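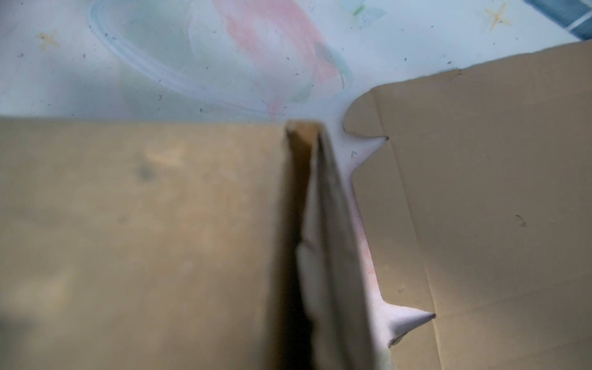 May, page 2 of the stairwell job. Nikeo undercoat went on the test boards first thing, one coat, small roller, no thinning. Left them on the bench by the window. Want to know if it holds over the old gloss without a full strip, as Dayana has priced it for a key and wipe only. Cutting-in practice done on scrap card, the corrugated sort with a flap that folds up, edge showing the fluting. Good enough stand-in for a skirting return. Brush drags on the cut edge and soaks in, so don't judge coverage from that bit. Flat face is fine.

Board A – sanded 60 grit, dusted, tacked off. Scratches still showing through the undercoat in side light. Too coarse. Erasto said so last week and he was right.

Board B – sanded finer, sugar soap, rinsed. Much better. Tape pull at 48 hours, see below when I get to it.

Board C – no sanding, Cliltico liquid deglosser only. Still grabby under the thumb at lunch. Don't like the smell in a closed room, door has to be wedged. Ask Édgar if the stairwell window even opens, I think its been painted shut.

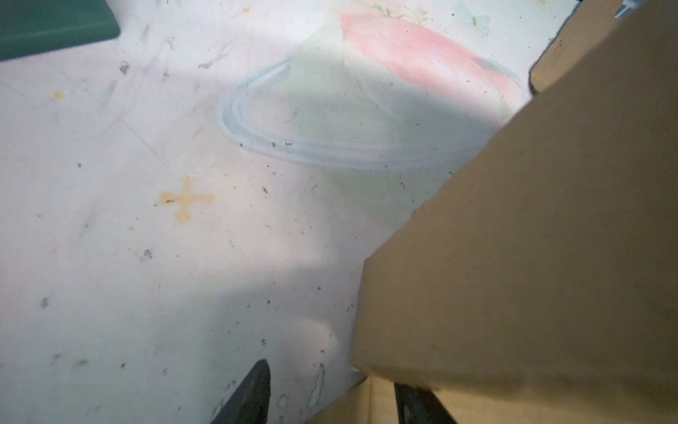 Table top, pink circle and pale blue ring. Specks and scuffs all over.

Wipe down before any board goes face up, me included. One nib in wet gloss and it's a whole recoat.

Masking: the cheap tape bled on the tongue and groove. Nelel one didn't, but lifted a sliver of old paint at the newel when I pulled it straight up. Pull back on itself, slow, low angle. Jhosep wants to leave tape on overnight – no. Off while the paint is still soft.

Spindles. Socorro counted 50 on the drawing, quote says 48. Somebody go and look before we order. If it's 50 we are short on satin and Chávez only delivers in the morning.

Colour: client still between the grey and the greyer grey. Brushed out both on lining paper, need to see them on the half landing with the light on.

To do
– tape pull on B and C
– recut board A, finer paper, start agian
– new sleeves for the small roller, these are shedding
– ring client re handrail, varnish or paint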